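Stekamum Clay Steamer, 22 cm
Item 181

If you have ever eaten a chicken that was cooked slowly in nothing but its own steam, you will know why we get so excited about this pot! The Stekamum is a lidded clay steamer with a little chimney rising through the middle, so the vapor comes up from the pan below, gathers under the lid and drips back down over the meat. No stock, no water in the bowl – just ginger, a few scallions, a pinch of salt and a bit of patience.

Branwen Jarman brought the first one into our Mutness shop after a long summer of cooking with it at home, and we have kept it on the shelf ever since. It feeds 4 comfortably (or two very hungry people with plans for noodles the next day), and it sits nicely over most deep saucepans.

Soak the pot and lid in cold water before you use it for the first time, and always bring the heat up gently. Wash by hand, please – clay drinks up dish soap, and you will taste it.
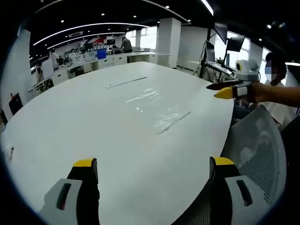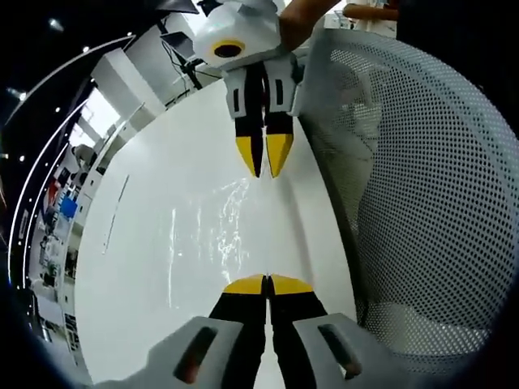 The glaze comes in two colors, Trevor (a deep brown) and Relell (a soft gray-green), and each pot will vary a little from the next. Orders go out within seven days, well wrapped, with Branwen's recipe for ginger chicken tucked under the lid. Spare lids are sold separately, so do drop us a line if yours has met the kitchen floor.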